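Onach Community Network: we're looking for people to help us learn how our neighbors stay in touch

If you have ever driven to the library parking lot to send an email, or stood on a kitchen chair because that's the one spot where the phone gets two bars, we would really like to hear from you. The Onach Community Network is inviting households in the Broron valley and the streets along Ichikawa Road to take part in a study of how people use the internet, the telephone and plain old text messages to keep up with family, work, school and the doctor's office.

We started small, with a mailing list and a borrowed room, and we now have 2191 addresses on our service map. Quite a few of those homes have a connection that looks perfectly fine on paper. We keep hearing a different story at the grocery store, though, and that is what got us thinking we should sit down and ask properly.

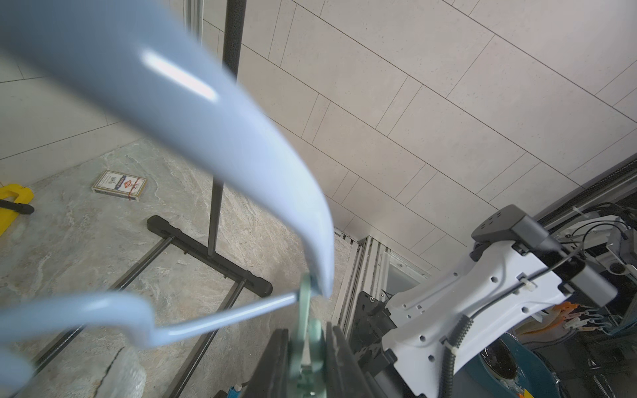
You don't need to be good with computers. Please read that again if you were about to close this page! Some of the most useful conversations we had during our trial round were with people who own one cordless phone and like it that way. We want to talk with people who work from home, grandparents who video call on Sundays, teenagers (with a parent's okay), folks who run a little business from the garage, and anyone who gave up on home internet altogether and gets by on a phone plan.

We have room for 158 households. If more of you sign up than that, we'll draw names within each neighborhood so that the far end of the valley gets its fair share.

What we'd ask of you

The study runs for 8 weeks, starting in September. Once a week you'll fill in a short diary, on paper or online, whichever you like better. It asks which calls, messages and websites mattered to you that week and whether anything got in the way. We never ask what you said or wrote to anyone, and we don't want your passwords. Most people in the trial round finished a diary page in roughly 6 minutes, usually over coffee.

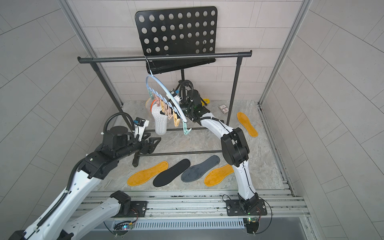
There is also one visit or phone chat near the end, at a time that suits you, evenings included. If you'd like us to plug in a small Dirkeo meter that checks the speed of your line, we'll bring one along and take it away again afterward. The meter is optional and you can say no to it and still be part of everything else.

As a thank you, every household that finishes gets a gift card and a printed copy of the results, along with an invitation to the supper where we go over them together. You can stop at any time without giving a reason.
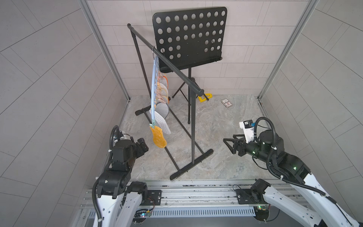
Page last changed: 29th May

How to sign up

Call the Onach office and leave your name, your street and the best time to reach you, or pick up a form at the front desk. One form per household is plenty. If you'd like to take part in a language other than English, tell us when you call and we will do our very best to find someone.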